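05/09/2025
Helmi Rissanen

Bueno, entrada larga, que llevo desde el martes sin escribir y luego no me acuerdo de nada. Esta semana tocaba decidir qué dedos se quedan en las pinzas de mano: los lisos de Dusanard, que son los que veníamos usando desde julio, o los negros en cuña con la superficie rugosa que imprimió Joonas. Adelanto que sigo sin tenerlo claro del todo, pero voy inclinándome por los de Joonas.

Empiezo por los lisos. Con cajas, vasos y cualquier cosa de caras planas van de maravilla, cierran parejo y la marca que dejan es mínima. El problema son las piezas curvas y resbaladizas. Con la berenjena de juguete grande se me giraba el objeto en cuanto lo cogía un poco lejos del centro (y eso que apretaba como una bestia, me dolía la mano al final de la tarde). Svyatoslav dice que es cuestión de técnica, que hay que entrar más en perpendicular y cerrar despacio. Puede ser, pero si hace falta técnica para coger una verdura mal vamos, porque el operador nuevo no la va a tener.

Los rugosos son otra historia. El primer día monté el izquierdo al revés, lo dejo apuntado por si le pasa a alguien más: el tornillo entra igual, no avisa, y solo te das cuenta porque las puntas no se encuentran. Una vez bien puestos, la diferencia se nota enseguida en la mano. Aprietas menos y sientes que el objeto está ahí, sujeto. Lo probé primero sola y después con Svyatoslav y Elaheh, en la mesa del hornito blanco, que es donde más nos interesa que funcione esto.

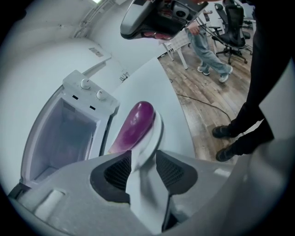 Lo que no me convence es el tacto al soltar. Con los lisos abres y ya está, el objeto se queda donde lo has dejado. Con los rugosos a veces se viene un pelín con uno de los dedos y te descoloca la pieza medio centímetro, que para dejar algo en un plato da lo mismo pero para meterlo en un hueco justo pues no. Elaheh propone rebajar el relieve solo en la punta y dejar el resto como está. Me gusta la idea! Joonas refunfuñó un poco porque tiene que rehacer el molde, pero ha dicho que sí.

Peso: 380 gramos la pinza con los dedos de Dusanard y 593 la nuestra completa, con la batería y el soporte de la cámara puestos. Ojo, que no es comparación justa, la primera la pesé pelada. A ver si el lunes las peso iguales. En cualquier caso la nuestra cansa, y con el brazo estirado hacia el fondo de la mesa cansa mucho más.

Tema cámara. Hilkka cambió el soporte el miércoles y lo inclinó un poco hacia abajo, así que ahora salen los dos dedos enteros y la placa gris del medio. A mí me parece mejor que antes, cuando se perdían las puntas al cerrar. Lo malo es que con el objeto grande entre los dedos te comes buena parte de lo que hay detrás, y si el destino es un plato pequeño ya no sabes muy bien dónde estás. He pedido que probemos el objetivo de Paracha antes de tocar más el ángulo. También sigue pendiente la luz del techo, que entra muy fuerte por arriba; la exposición automática se vuelve loca cuando giras la muñeca y luego tarda un rato en recuperarse.

El controlador de Bisudent, sin novedad. Perdió la conexión dos veces el jueves por la mañana y ninguna por la tarde, sin que tocáramos nada. Svyatoslav le echa la culpa al cable, yo al puerto. He cambiado el cable para que se quede tranquilo y he apuntado el puerto en la pegatina.

Para la semana que viene:
- pesar las dos pinzas en las mismas condiciones
- dedos con la punta rebajada (Joonas, en cuanto tenga el molde)
- repetir lo del horno, pero cogiendo de verdad por el extremo estrecho
- preguntar a la gente de Ulldale si les sobran muelles, los nuestros están ya flojos

Y devolverle a Hilkka la llave Allen de dos, que la tengo yo en el cajón desde el miércoles.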